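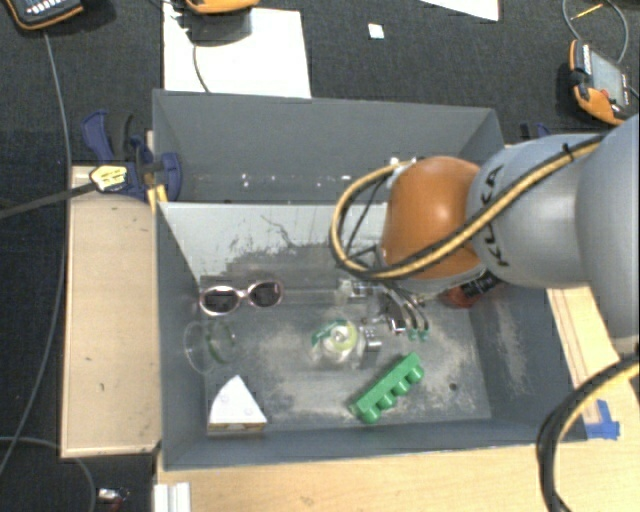
The bin-picking project at the Skuselton shared workshop has eaten most of my spring, so I figured it was time I wrote something up for the newsletter instead of just rambling at whoever is waiting for the bandsaw. The plan, for those who've managed to dodge me so far: the arm reaches into a bin of mixed junk, gets hold of one thing, lifts it, and puts it down somewhere else. Easy! (It is not easy.) I'm very fond of the current mix of junk. The pink sunglasses are my favourite and also my nemesis, with the white wedge block a close second, and then there's the clear plastic thing with the yellow-green ring, which shows up beautifully to you and me and is apparently a ghost as far as my software is concerned. The bright green building block is the one I go back to whenever I need cheering up. Everyone can pick up a building block.

Most of my time lately has gone into the fingers. The slender curved ones with the green tips are my third go at it. The first set was too stiff and flung things, the second was so floppy that anything heavier than a bottle cap just slid out the bottom. I printed the tips in a softer filament this time and I'm pretty happy with them, though they do pick up dust like you wouldn't believe and I'm forever wiping them down with a damp rag. If anybody has a favourite rubbery coating that doesn't peel after a week, please come and find me.

Then there's the cable. Oh, the cable. It has to run down over the joint with enough slack for the wrist to turn, but if you leave too much slack it swings out and catches the bin wall, and if you leave too little you hear a horrible little creak and everybody in the shop looks up. I've moved the loop more times than I care to admit. At the moment it's a great big lazy curl held with a cable tie, and it's the best it's been. I've got a proper bracket half drawn up, which I'll cut as soon as the laser is back in one piece.

The software side is called Sadent, for reasons that made sense at eleven at night. It takes a depth picture, guesses at a spot to grab, and keeps a log of whether the gripper closed on something or on thin air. I passed 3,000 tries in June, and yes, I had a small celebration with a doughnut. The last proper batch was 800 tries, and it dropped or missed 245 of them. That sounds grim until you know what it was like in March, when I stopped keeping track because it was bad for my mood. A big chunk of the misses are clear plastic, and another chunk are things that end up tight against a wall, where the fingers can't get down beside them. I had a go at teaching it to nudge things out into the middle first. It's very sweet to watch and painfully slow.

A few bits of housekeeping while I have you:

I'm still after odd objects. Nothing sharp, nothing that leaks, and nothing you want back in the same condition. Small, light and weirdly shaped is perfect. There's an ice cream pail marked Hyun on the shelf by the sink (that's the name of the object set, don't ask) and you can just drop things in there any time.

Please leave the clamps on the bin alone, even if you're desperate for one. If the bin shifts by the width of a pencil I have to redo the whole calibration, and that's an entire evening gone. There are more in the bottom drawer under the drill press.

And if you hear the arm running, stay back of the tape on the floor and give me a shout before you come over. I'd love the company, I just want my hand near the stop button first.

Next on my list is Relance, a little routine that lets it try again after a miss instead of sulking in its home position until I come and press a key. I've got it working in simulation, mostly. On the real arm it went after the same empty patch of bin 11 times in a row with total confidence, so I'm back to reading my own code with a cup of tea and a frown. I'm usually at it after supper if you want to come by and have a look, and you can even pick which object it goes for, as long as it isn't the sunglasses.

Search the newsletter Enter keywords Go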